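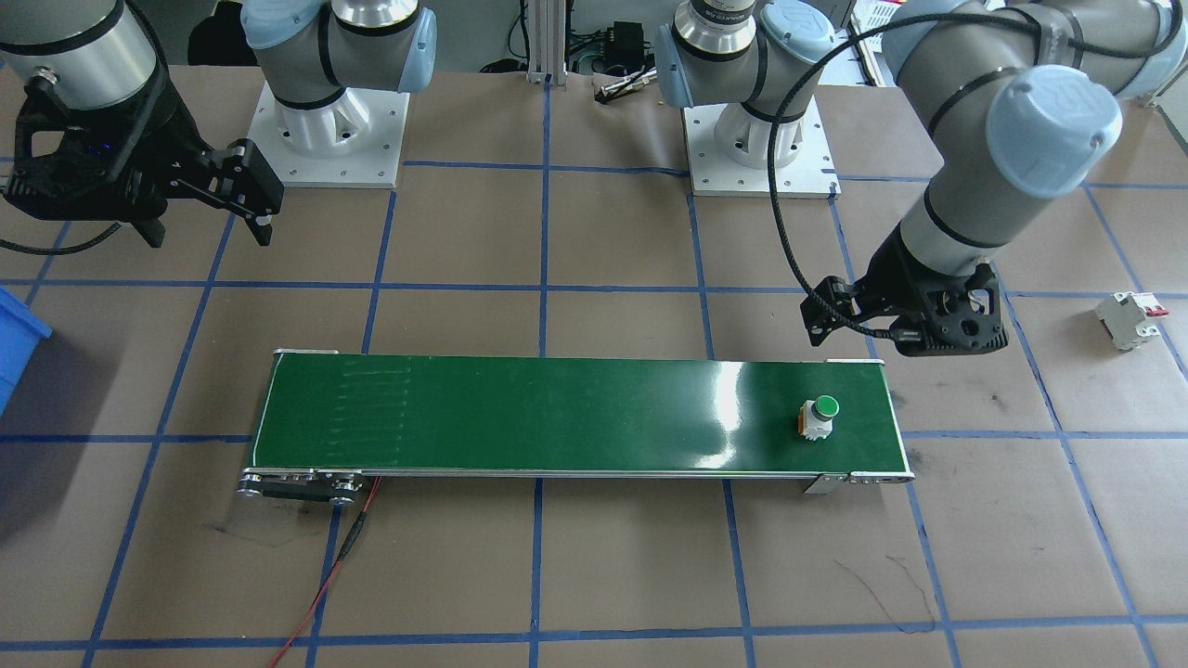
27/01/2019

I moved the home server backups off the old Vandthorpe box last night. The full copy came to 361 GB and ran for 29 hours on the first attempt, mostly due to a bad network cable. With the cable replaced, the nightly job finishes in 8 minutes.
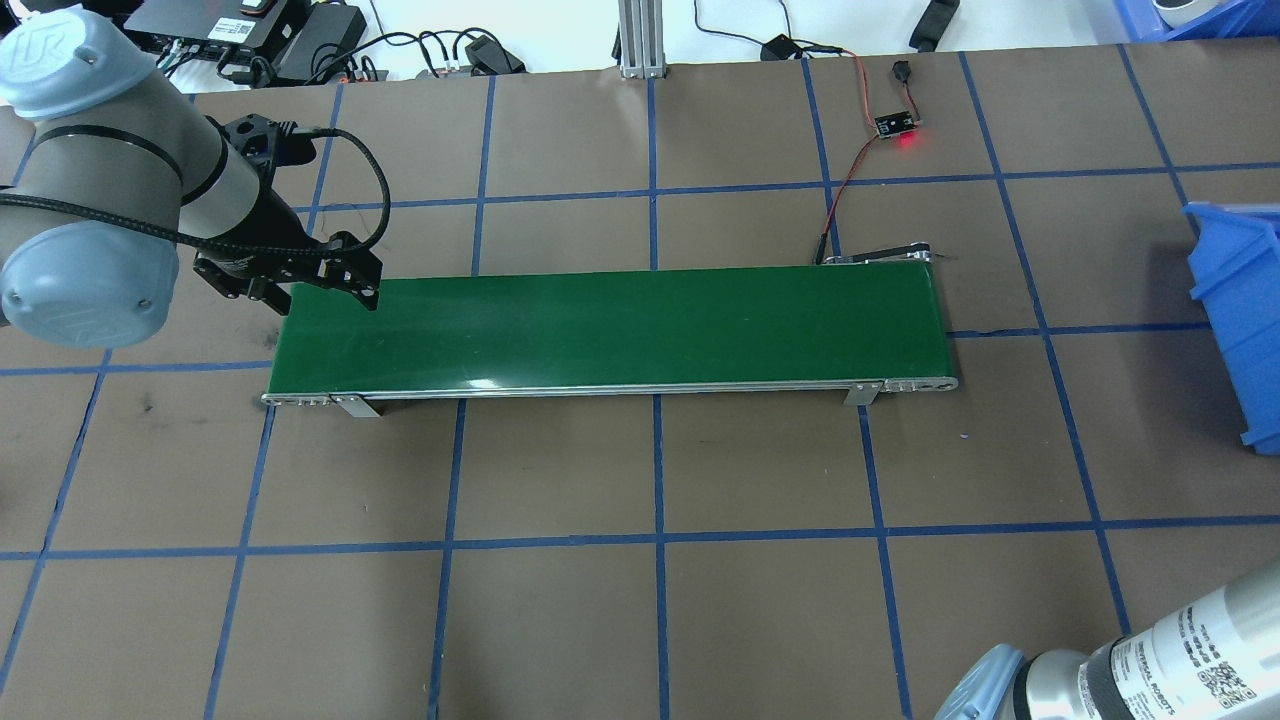 Retention is set to 2 monthly copies plus the dailies. I have not tested a full restore since September, so that comes next. Single files restore fine. File permissions on the photo folder still come back wrong, and I am fixing those by hand for now.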